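3.2. Reparto de las tareas domésticas y horario laboral de las madres

La segunda parte del cuestionario preguntaba por las tareas de cocina y de mesa en los días laborables. Las respuestas se recogieron por separado de las relativas al cuidado directo de los hijos, que se tratan en el apartado 3.3.
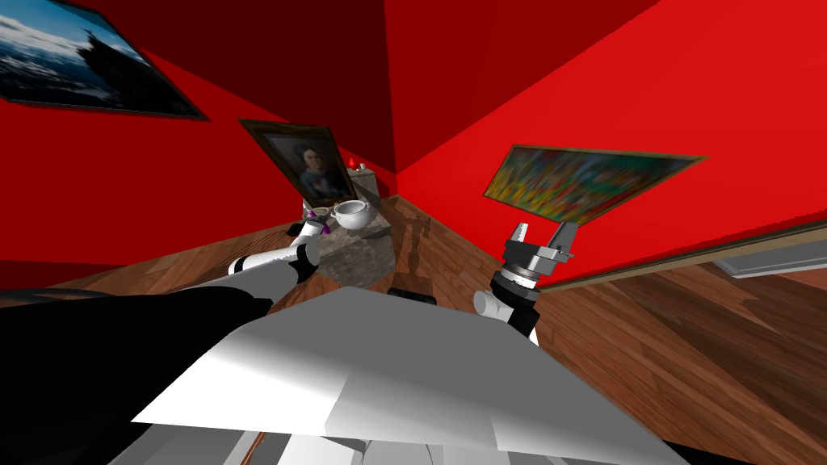
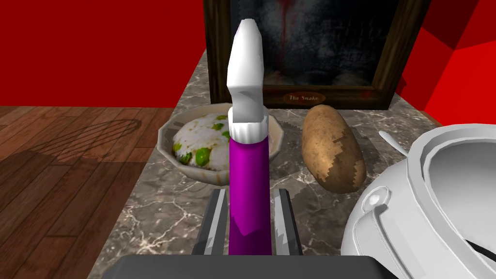

Figura 2. Escenas simuladas por ordenador: cuenco blanco sobre una mesa y utensilio de mango magenta violáceo.

De las 454 madres que respondieron al cuestionario completo, la mayoría trabajaba a jornada completa en el momento de la encuesta. El criterio de inclusión exigía al menos 19 horas semanales de trabajo remunerado y un hijo menor de doce años en el hogar. Las participantes procedían de dos empresas, Truvent y Dridano, que distribuyeron el enlace entre su plantilla en noviembre. No se ofreció compensación económica.

Las madres con horario fijo declararon preparar la cena con más frecuencia que sus parejas, también cuando ambos llegaban a casa a la misma hora. En los hogares con turnos rotatorios el reparto fue más equilibrado, aunque las entrevistadas seguían encargándose de planificar las comidas y de hacer la lista de la compra. Esta diferencia entre ejecutar y planificar ya había sido señalada por Grigaitė y Mahmoud en el estudio piloto, con una muestra más pequeña y sin hogares monoparentales.

El sentimiento de culpa se midió con una escala de cinco ítems. Las puntuaciones más altas correspondieron a las madres que habían vuelto al trabajo durante el último año. No se observó relación con el número de hijos. Sí la hubo con la duración del trayecto: las que tardaban más de 30 minutos en llegar a su puesto puntuaron más alto en los ítems referidos a la hora de la cena y al baño de los niños.

En las preguntas abiertas, varias participantes mencionaron que los hijos mayores ponían la mesa o recogían los platos sin que se les pidiera. Una empleada de Dridano escribió: «Mi hija de nueve años sabe hacer una tortilla y yo a su edad no sabía encender el fuego». Estas respuestas se codificaron como autonomía infantil y se analizan junto con los datos escolares en el apartado 4.

Los hogares monoparentales se excluyeron de las comparaciones entre miembros de la pareja, pero se mantuvieron en el resto de los análisis.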